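Homirside Floor Soap, 3 sizes

I started making this soap for my own floors and then my neighbor Gifty Wumbei wanted a bottle, and then her sister did - so now it has a label! It's mild, it smells a little like oranges, and one capful does a whole bucket.
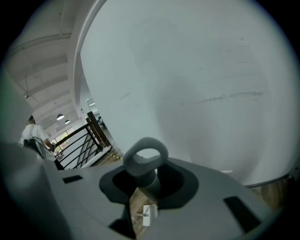

Brown wooden floor.

Please sweep first (I skip it too, and I always regret it). Grit plus a damp mop makes a gray mess. 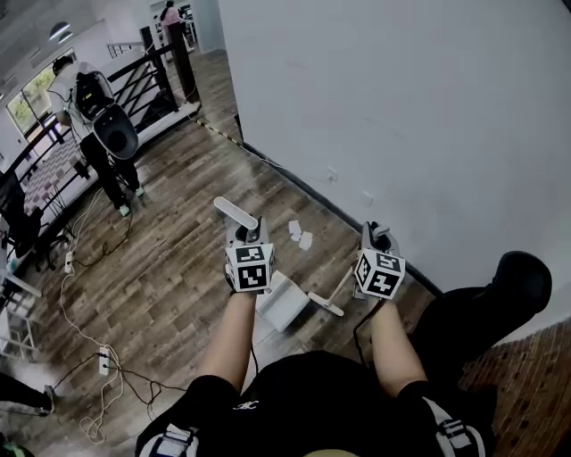
Then wring the mop out well and work toward the door. No rinsing needed. Not for waxed floors, sorry! The large size is back in September, item 1678 - email me and I'll save you one.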